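Evening build course, Lollmont workshop
Handout 10: getting the arms to share a table

Right, last session we left both arms bolted up and talking to the laptop, and I promised we'd get on to picking things up. This sheet is what I wish I'd had in front of me when I did my own pair at home in July. Read it before Friday if you can, because the bench time goes quickly!

Start with the cables. Each gripper needs enough slack to turn the wrist all the way round, and a bit more on top. I leave a small loop behind the last joint and tape it – my first one had no loop at all and I pulled the connector clean off the board. The Braseo leads are stiffer than the Pekura ones, so if you've got those, make the loop bigger.

Then label everything, left and right, on the arm itself and in the config file. I know it sounds daft when you're standing there looking at them. Wait until you're sat on the far side of the table at nine at night, typing a wrist angle into the wrong column. 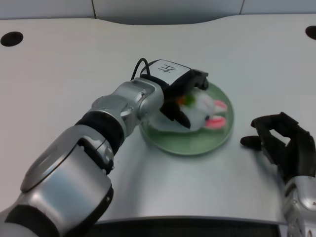 Soft things are kinder to begin on than hard ones. A soft toy gives a bit when you close too far, where a mug just stops the fingers dead and the motor sits there getting warm. Set the closing force low, 10 or 11 on the Soylu scale, and only creep up if the thing slips. Mine ended up at 14 and I've not needed more (yet).

Keep the other hand parked while you tune the first. Give it a rest position in the software, save it, and check it goes back there after a restart. I skipped the restart check once and spent a whole evening wondering why my numbers had moved.

Lifting out of a plate is harder than lifting off the bare table, as the rim gets in the way of a low approach. Come in from above, slowly, and stop just short of the bottom. I use a pause of 700 milliseconds before closing, which feels like ages when you're watching, but it lets the arm stop wobbling first.

For next time: bring your saved rest position on a stick, plus one soft thing from home that you don't mind getting squashed. We'll do putting down, and then passing from left to right if there's time. Spare M3 screws are in the drawer under the vice.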